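**Players wanted for the Nurno Summer Circuit (online, August)**

June 3, 2020

Hi all! I run the Arnincombe bracket for the Nurno Circuit, and I'm putting together the field for our next season. We play Trirasach, four on four, all online this year, and I need 80 players by the time the qualifiers open.

You don't have to be a pro. My own rating is 582 and I get stomped most nights (ask anyone on the Prydderch server). If you're at 492 or higher and you can hold a lane without yelling at your support, I want you in. Solo sign-ups are fine, I'll place you on a team. Full teams get to stay together, plus one sub if you have one.

What I'm asking for:

- 6 match nights in August, starting at 8 Eastern
- a working mic
- one practice scrim with your team before round one
- you're 16 or over, with a parent's okay if you're under 18

There's no entry fee. The prize pot is small, around $300, and it gets split between the top two teams. I'd also love a couple of people to cast games, and you can be terrible at Trirasach for that as long as you like talking!

To sign up, post in the Arnincombe thread with your player tag, your rating, your main role and any nights you can't make. I check it every evening and I'll send you the rule sheet and the map pool myself.

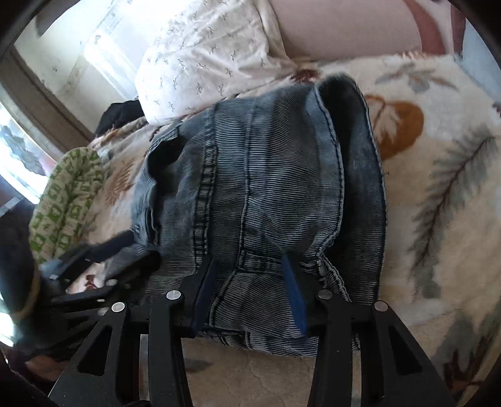

Reply from the thread: I'm at 510, mostly support, and I can make every night except the last one. Can my sub cover me for that, or does the whole team have to be locked before round one?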